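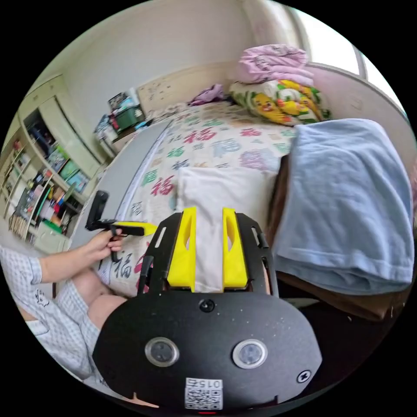

Fig. 1. Roupa de cama, com uma pessoa sentada de pijama xadrez azul-claro e branco.

Unidade 2: A cama, a roupa de cama e a arrumação do quarto
Apostila do curso de Serviços de Hospedagem, Pousada-Escola Salberg
Texto de apoio preparado por Dong-hyun Jang

Queridos alunos, esta é a unidade de que mais gosto, e já peço desculpas se me alongar um pouco (quem fez a primeira unidade comigo sabe que me alongo sempre!). Arrumar cama parece coisa que todo mundo aprendeu em casa, e aprendeu mesmo, cada um do seu jeito, com a mania da mãe ou da avó. Aqui vamos combinar um jeito só, para que o colega da tarde consiga continuar o que o da manhã começou.

Antes de tocar na cama

Entrem, abram a janela e deixem o quarto respirar enquanto recolhem copos e toalhas. Se o hóspede ainda estiver no quarto, de pijama, lendo ou descansando, cumprimentem com gentileza e perguntem a que horas preferem que voltem. Cama com gente em cima ou ao lado não se arruma às pressas, e uma visita remarcada para o fim da manhã não atrasa o dia de ninguém.

A retirada

Tirem primeiro as fronhas, depois a colcha, por último os lençóis, sempre dobrando para dentro. Sacudir lençol no ar é bonito em propaganda de amaciante, mas espalha poeira e fiapos pelo quarto inteiro. Passem a mão por dentro das fronhas e entre as cobertas: já encontrei óculos, brincos, um controle remoto e até meia torrada. Pijama esquecido se dobra e fica sobre a cadeira. Nunca vai para o cesto junto com a nossa roupa, por mais parecido que seja o tecido.

A montagem

Comecem pelo protetor e estiquem bem os cantos. O lençol de baixo entra com a costura para o colchão, e o canto de envelope nós vamos treinar em dupla, um de cada lado, até sair sem pensar. Com o lençol de cima, deixem sobra na cabeceira para a dobra sobre a manta. Os travesseiros ficam para o final, com a abertura da fronha virada para o lado oposto ao da porta.

Sobre a nossa rouparia: os jogos da linha Kunstead ficam na prateleira de cima e os da Ruvik na de baixo. Não misturem, por favor, pois as medidas são diferentes e o elástico acaba subindo no meio da noite.

Para a próxima aula

Tragam anotado como se arruma a cama na casa de vocês, com as manias todas. A prática será na sala 44, às nove da manhã, de sapato fechado e cabelo preso.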